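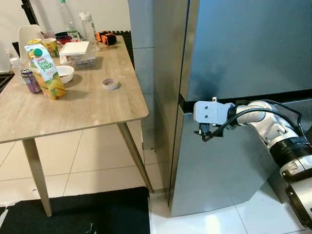 Report on the visit to the Haldane Food Storage Center, open day of Monday, August 14, 2023

The Bekel Housing Association was represented at the open day by Iveta Kollár and Arnel Macaraeg. The purpose of the visit was to learn how the Center advises tenants on keeping food at home, and to decide which parts of its program could be offered in the Association's own buildings.

The delegation was received by Tharun Rodrigues, head of public education, who opened the morning with a short account of the Center's work. Its household course has now been attended by over 200 tenants from the surrounding districts. Each course consists of six evening sessions, and participants are asked to keep a written record of the food they throw away between one session and the next. According to Mr. Rodrigues, cooked rice, opened milk and salad greens appear in these records more often than anything else.

The first talk dealt with the refrigerator itself. Many tenants set the dial when they move in and do not touch it again. The Center recommends keeping a simple thermometer on the middle shelf and reading it in the morning, before the door has been opened many times. Raw meat should be placed on the lowest shelf, in a dish deep enough to hold any liquid. Leftovers belong higher up, at eye level, where they are likely to be eaten first.

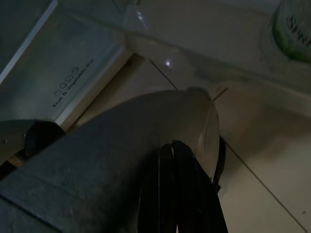
How cold should a home refrigerator be kept?
At or below 40 degrees Fahrenheit. The freezer should be kept at 0.

After a break, Afiq Goh spoke on labeling. The Center gives participants plain paper labels and asks them to write the date on which a package was opened, as the printed date applies only while it remains sealed. Mr. Goh noted that shared apartments present a particular difficulty - food without a name or date tends to stay on the shelf until it has spoiled. Ms. Kollár observed that the same complaint is heard often in the Association's student housing.

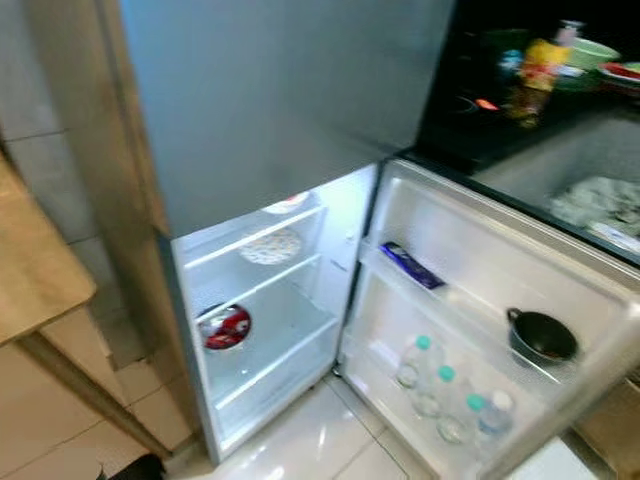
How soon should cooked leftovers be put away?
Within 2 hours of cooking, in shallow containers so that they cool quickly.

The afternoon was given over to questions. Mr. Macaraeg asked whether the course could be shortened for tenants who work evening shifts. A weekend version is in preparation, and the Center expects to send an outline before the end of August. Printed materials are supplied by Cendico and may be ordered separately.

The delegation recommends that the course be offered first at the Rekano building, where the ground-floor meeting room is free on most evenings. Benjie Manalo will act as contact for the Center. A request for the label sheets and the printed storage chart has been submitted.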